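Planning the Equipment Budget for a Second Gripping Station
Project report, Elmont student robotics group
Gisela Salinas, Gitau Kombo, Elibariki Okoth
9/21/24

1. What we were asked to do

Our advisor, Jabari Rugemalira, gave us one arm to work with and a simple question: if the department buys a second one, what else has to be on the order? We loved this question! It sounds like shopping, and it ended up being the best part of our year so far.

We started with the fingers. The arm came with plain hard ones, and we wanted to know if we needed to pay for soft pads too, so we tried knitted fabric first. 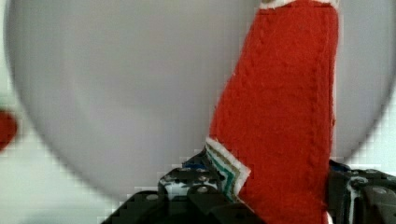

Gitau argued for the pads from day one and Elibariki argued against them. The pads from Suston are $48 a set and we would want a spare, so we put 2 sets on the list as "nice to have." The wrist camera went straight to "must have." It shows things between the fingers that you can't see standing beside the table.

2. Objects to practice on

This was the cheapest line and we argued over it the most (sorry, Gisela). We wanted kitchen things in different shapes: bottles, bowls, cups, a plate. Our limit for the whole set was $300, and Aiman Pasaribu from the Tukau lab told us to spend as little of it as possible and save the rest for cables. Good advice. Cables cross the work area all the time, so clips and longer leads are now their own line in the budget.

Table space matters too. A bowl and a mug don't take up much room, but put a bigger item beside them and the arm has a lot less open table to work over. We are asking for a wider table with the second arm, and we measured the doorway before writing that down.

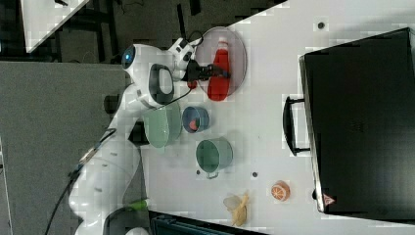

3. Order list and timing

Must have: arm, gripper, wrist camera, wide table, cable clips, longer leads.
Nice to have: soft pads, second set of practice objects.
Still open: Yadav quoted us 6 weeks for the arm, but the quote is from July and we need a new one before the form goes in.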